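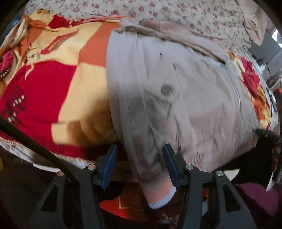

Lorach, March

Quick update for Fokisa on the oral history films. Sound first, as it ate most of the month.

Eleven interviews recorded, nine usable. The other two have a hum under them – fridge next door, we think. Bình Võ is having a go at cleaning them up, otherwise we re-record.

Second recorder bought, 571 with the cables. Leaves 3,388 in the kit line. Lip mics not needed after all so that 1,000 can move to editing if your happy with it.

Ngân Bùi has transcribed 89 pages. Subtitles not started. Badawi hall booked for the screening, Monday eve, date to folow.

Need from you – a yes or no on the 1,000, and the logo file again please.

Ánh Bùi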